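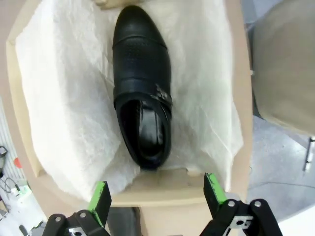 Shoe box packing, thin fingers or wider pads?

mineo_bench
Posted 9:40 pm
Home build, arm on a stand in the spare room, two-finger gripper with a wrist camera. The job is one dress shoe at a time, in and out of a cardboard box with tissue in it. Placing is mostly fine. Picking is where I lose. 13 tries last night and 3 of them came up with tissue between the pad and the leather, and the shoe slid out on the way up. Pads are the soft green ones. Should I go narrower on the fingers or change where I grab?

Widurbridge
Posted 10:02 pm
Change where you grab. Come in at the heel with one finger inside the opening and one outside on the back. You're squeezing one layer of leather and the tissue has less chance to get in.

seyoum78
Posted 10:15 pm
I'd disagree with that for a good shoe. A pad pressing on the collar over and over will crease it. I grab across the middle with low force and let the pads do the work. Wider pads, not narrower.

mineo_bench
Posted 10:31 pm
Across the middle I'd be on the strap. It's a monk strap with a metal buckle on one side, so the two fingers don't touch the same kind of surface.

seyoum78
Posted 10:38 pm
Didn't think about the buckle. Then go behind the strap. Still wouldn't go inside the shoe.

Widurbridge
Posted 10:50 pm
I've run the inside grip since December on old loafers and there's no crease I can find. Keep the force down and close slow.

Crisanto Pangilinan
Posted 11:06 pm
Two things from our shared shop in Arnolcombe. Black leather and shiny insoles gave our camera trouble. We got a bright streak down the insole and the software took it for an edge. Moving the lamp to the side fixed most of it. Also, tape the tissue to the box walls while you tune the grip. Take the tape off later.

Widurbridge
Posted 11:12 pm
Taping it is cheating a little.

Crisanto Pangilinan
Posted 11:19 pm
It's for tuning. One problem at a time.

mineo_bench
Posted 11:44 pm
Moved the lamp. Will tape the tissue tomorrow and run the heel grip and the behind-the-strap grip, same force on both, and post the counts.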